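Tundness
Jul 27, 2026

1/ Kitchen hardware thread. I finished swapping the pulls this weekend and a few of you asked what I used, what it cost and whether I'd do it again. It'll take a few posts.

2/ The house was built in 1899. The kitchen was not. The cabinets came from whoever lived here two owners back, and the boxes are solid, so they stay. What had to go were the old knobs. They were small, slick white ceramic ones, and half of them spun when you grabbed them.

3/ I wanted bars. Long ones on the heavy drawers and doors, something you can hook two fingers behind with your hands full. I also wanted them dark. Our light tan wood swallows brass and I've never liked brushed nickel on it.

4/ Ordered one sample each from Grellelo and Rebelo in June. The Grellelo one was lighter than I wanted and the finish looked painted. The Rebelo one was heavier and had a square plate behind the post. I kept both on the counter for a week and kept picking up the Rebelo.

5/ Went with Rebelo, oil-rubbed bronze. The full order was $1008 with shipping. Yes, that's a lot for handles. The quote to reface the whole kitchen was far past $2000, so I made my peace with it.

6/ They took longer to arrive than the site said. Two had scratches on the end caps. I sent photos, and replacements came without any argument. Check every one before you drill. I almost didn't.

7/ The finish, close up. Most of the questions were about the color.

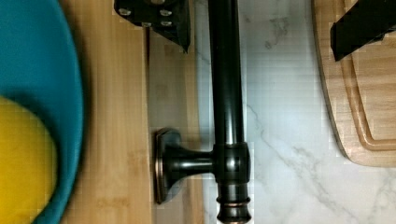 Oil-rubbed bronze bar pull, square base plate, light tan wood.

8/ The bar reads nearly black with a brownish copper on it where the light hits. The edges of the plate are more coppery than the rest. Product photos online made the whole thing look chocolate brown, so don't go by those. Get a sample.

9/ The post flares out where it meets the plate. I thought that would look fussy across a whole kitchen. It doesn't bother me. If you want something very plain and modern, though, this isn't your pull.

10/ Installation. The old knobs left one hole each and the new pulls need two. On most of the doors I could reuse the old hole for one post and drill the second. On the drawers nothing lined up, so I filled the old holes with wood filler, sanded, touched up the stain and started fresh.

11/ The square plates help a lot with this. They cover a small miss and most of a filled hole. With a bare round post I'd have had to be much more careful about the color match.

12/ Make a template. I cut mine from scrap hardboard with a stop on one side so it hooks over the door edge. Mark it with an awl before the drill goes anywhere near it. Painter's tape on the front, a scrap block clamped behind so the back doesn't splinter.

13/ The drill was my old Elex. It's fine. The battery doesn't hold much anymore, so I did a section at a time and charged it over lunch.

14/ The screws in the box were too long for my doors and too short for the drawers, which have a false front. Bought 98 machine screws at the hardware store in two lengths and have a bag left over. Take one pull with you to check the thread.

15/ Square plates will turn on you while you tighten. Hold the plate flat against a small level with one hand and snug the screw with the other. Then go back the next day and check them all again. Three of mine had crept.

16/ Cleaning: soft cloth, a little dish soap, dry it right after. The card in the box says no vinegar and no abrasive pads. It also says the finish will lighten where hands touch it most. I'm fine with that on the fridge side. Ask me again in a couple of years.

17/ Two complaints. The end caps stick out past the posts and will catch a loose sleeve or an apron string. And the grooves around the caps hold flour. I bake a lot, so I go over them with an old toothbrush when I wipe down the counters.

18/ Would I do it again? Yes, but I'd order two spares. I have none, and if they drop this line I'm stuck the first time one gets damaged.

19/ A few replies asking about the counters: those were here when we moved in and I don't know what the slab is called. White stone. I wipe up coffee fast and leave it at that.

20/ Next job is the pantry door, which sticks in humid weather and still has its white knob. I'm going to plane the edge first and drill after.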